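Reader Questions, Mostly the Same Seven

Updated 15/06/2019

I review books at Curkammont, and a surprising amount of my mail could be answered by a page like this one. So I made the page. If you still want to write after reading it, the contact form works on most days.

Who are you?

Azra Karagiannis. I read a lot, I type fast, and I have opinions about prologues. By day I do payroll for a company that has asked me not to mention it, which suits us both.

Will you review my book?

Maybe. I open for requests every July and close again when the list reaches 40 titles. Last year that took 18 hours. Send the blurb, the length and the first chapter pasted into the form. Please don't send the whole manuscript, and please don't send it twice with a note saying you've fixed the ending.

What won't you read?

Anything where the dog dies. I also skip business parables, novels told by a house, and the middle book of a series I haven't started. Horror is fine if it's short and I can finish it before dark.

How do your ratings work?

There are no stars. I gave them up after a long argument in the comments over whether three meant "good" or "an insult to my family." Each review now ends with one of these: Buy It, Borrow It, or Somebody Else's Cup of Tea. The last one is as polite as I get.

Why did you give up on the Obradović trilogy?

I didn't give up. I'm resting. The second volume spends seven chapters on a boundary dispute, and I've been told by several of you that it pays off in volume three. I believe you. The bookmark is still in there.

Do you get paid for reviews?

No. Publishers send some of the books free, and when they do I say so in the first line. Bravholm Press has sent me quite a few and I've been rude about at least half of them, so draw your own conclusions about how well the bribery is going.

Where do you post besides the blog?

Everything goes up here first. A shorter version lands on Prurirport a week later, minus the swearing. If a review is missing over there, I probably forgot, and a reminder is welcome. One reminder.

Can I borrow your books?

If you live close enough to knock on my door, you already know the answer and you still have my copy of the lighthouse one. Everybody else should try the library. Mine lets you put 18 holds on at once, a fact I have tested.

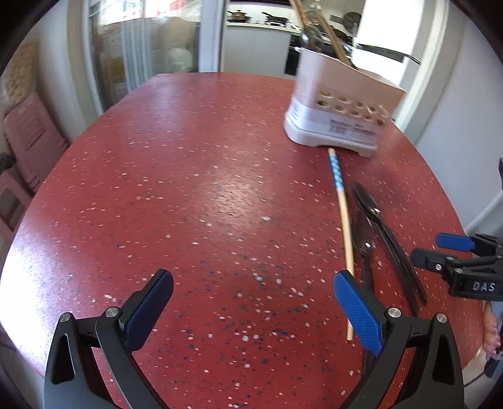
What is the Thousand Page Club?

A readalong for one very fat book each winter. It has to run to at least 1000 pages, not counting the index. We read for 40 days and complain in a shared thread. You can join late, skip the battle scenes and vanish without explaining yourself. Most people do all three.

I think you got a plot point wrong. Where do I send that?

The comments, with a page number. I fix errors in the post and leave a note saying who caught it. If there's no page number I'll assume you're the author.

Do you ever change your mind about a book?

Twice so far. Both times I added the new opinion under the old one and left the original alone, embarrassing adjectives included. You'll find them under the Second Thoughts tag.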